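Keeping a small choir going at Plenside

Shafiq Akanda has led the evening choir at Plenside for two seasons. We spoke before a rehearsal, while the chairs were still being put out.

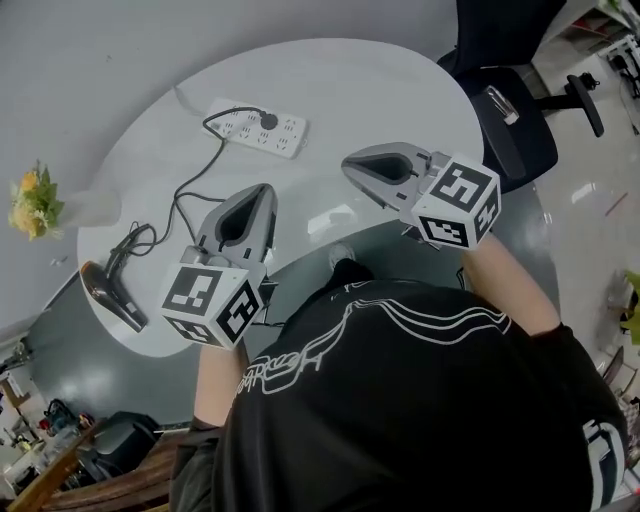

How do people join without an audition?

They turn up at seven and stand wherever they feel comfortable. Akanda listens to them sing along with everyone else for a couple of weeks, then suggests a section. "Most people think they're altos," he says. "A lot of them have never tried anything higher."

The choir has 127 names on its mailing list, though a normal rehearsal is much smaller. Sheet music is handed out, but he teaches nearly everything by ear. He sings a line, the section sings it back, and they move on when it holds together.

"I learned to read music late, and I was embarrassed about it for years," he says. "I don't want anyone sitting there feeling that way."

The June concert is the main event of the year. Last time they sang at the Husis hall, which seats 260, and the back rows had trouble hearing the quieter pieces. This year he is moving the basses to the middle and dropping one of the slow songs — the tenors are not happy about that.

Asked about the hardest part of the job, he mentions breathing. New singers run out of air halfway through a line and push, and the pitch goes flat. He has them hiss through their teeth for a slow count of 16 before they sing a note.

He also sings bass in a quartet called Trama, which meets at his apartment when all four can make it. "We've been working on the same two songs since winter," he says. "One of them is nearly ready."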